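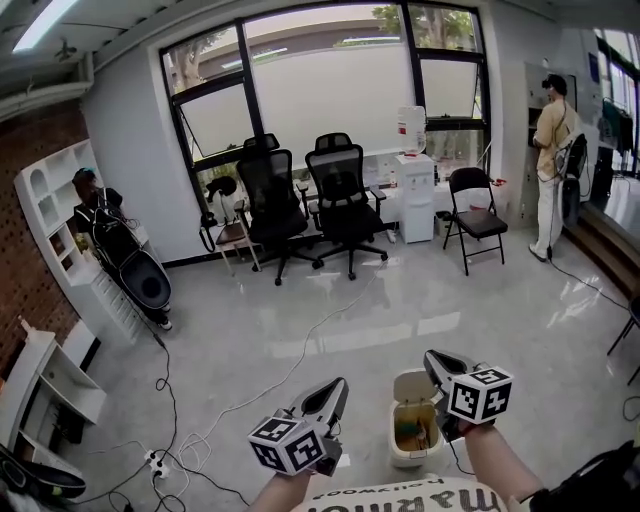 4. Site visits and the off-season problem

4.1 Background to the two sites

Factory tours as a food tourism draw have been written up mostly from the marketing side. Less on what visitors do once the tour is over, and less again on the months when the parking lot is half empty. This section covers the two producers in our sample that opened a walk-through attraction next to a working plant: Plukus (frozen desserts, dairy based) and Fesurwood (cider and fruit vinegar). Both are small. Both sit in rural counties with a strong leaf season and not much else between then and the ski weekends. Both told us the same thing at first contact, that the tour itself does not make money and was never meant to.

What makes money is the shop. Ticket price at Plukus is set low on purpose, and children get in free with an adult. Fesurwood charges a bit more but takes it off the bill if you buy a bottle. So the ticket is really a coupon. We kept this in mind when coding the interviews, as people tended to say the tour was "free" even when they had paid for it.

4.2 The discontinued products walk

Plukus added an outdoor walk in July, a short loop behind the plant with painted boards for each flavor no longer sold. Short verse on each board, year in, year out. The verses were written by staff and quality varies. Visitors did not seem to mind, and the weaker rhymes were the ones read aloud most often. Several groups went around a second time to find a flavor someone half remembered from childhood.

Three effects reported by the site manager, in the order given to us:

Longer stays. Families that used to leave straight after the scoop counter now stay for the loop, then often go back for a second scoop.

Requests to bring a flavor back. These come in on cards left in a box by the exit. Plukus reads them all, and has brought back 2 flavors for a limited run so far. Both sold out at the shop. Neither went to grocery.

Press. The local paper ran a piece, then a regional travel site picked it up, and bookings for the fall filled earlier then the year before. Hard to seperate this from the weather, which was good.

We treat the third with caution. The manager was clear that no budget line exists for the walk, and that the boards were made in the maintenance shop from leftover lumber. Any return looks large against a cost that nobody wrote down.

Fesurwood tried something close to this with retired labels hung in the tasting room. Less success. Labels were small, hung high, and the room is already busy. Staff there said people looked up, took a photo, moved on. A move outdoors was discussed, not done at time of writing.
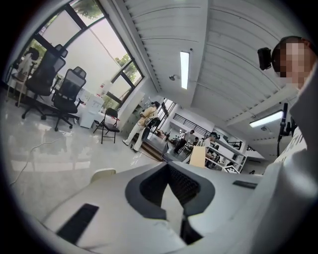
4.3 Timing of the visit and the holiday tie-in

Halloween is the obvious peg for a graveyard style display and Plukus leaned on it: dry ice by the gate, staff in costume, a pumpkin flavor sold only on site. Attendance peaked in the last part of October and dropped off hard after. The drop was steeper than at Fesurwood, which had no holiday event at all. Two readings possible. Either the event pulled visits forward that would have come in November anyway, or it brought in people who would not have come at all and who did not return. Our exit interviews lean to the second. Most event visitors lived within an hour's drive and had not been before, and few could name another product from the company besides the pumpkin.

Lech Stępień, who ran the interviews at both sites, noted that leaf visitors and event visitors barely mixed. Leaf visitors came mornings, older, out of state plates, bought gifts. Event visitors came after school let out, bought cones, ate them in the car if it rained. Different trade. The shop stocked for the first and was short on cups for the second, twice.

4.4 Comparison with Śliwiński and Florkgate

The other 2 producers in the sample have no tour. Śliwiński (smoked cheese) sells from a counter at the front of the plant with a window onto the packing line. Florkgate (hard candy, some fudge) sells online and at fairs only. Taken together the 4 companies give a rough ladder from no contact at all, through a window, up to a full visit with outdoor display.

Loyalty scores, on the 5 point scale given in section 3, did not climb the ladder as we expected. The window did nearly as well as the tour. Śliwiński customers talked about watching the line, knowing the person at the counter, getting an end piece wrapped in paper to take home. Small things, repeated. Tour visitors talked about one good day out. Both rate high when asked on the spot. We suspect they would come apart over a longer period but have no follow up data to show it, and Florkgate shares no customer list so the bottom rung rests on fair interviews alone.

One more point on Florkgate. Fair customers were strongly attached to discontinued candies, as much as anyone at Plukus, and with no walk or boards to prompt them. Root beer drops came up again and again. So the attachment is already there before a display is built, and the display gives it a place to go and a shop at the end of the path. Whether that holds for products people eat less often, vinegar being the case in hand, is taken up in section 5 along with the pricing results.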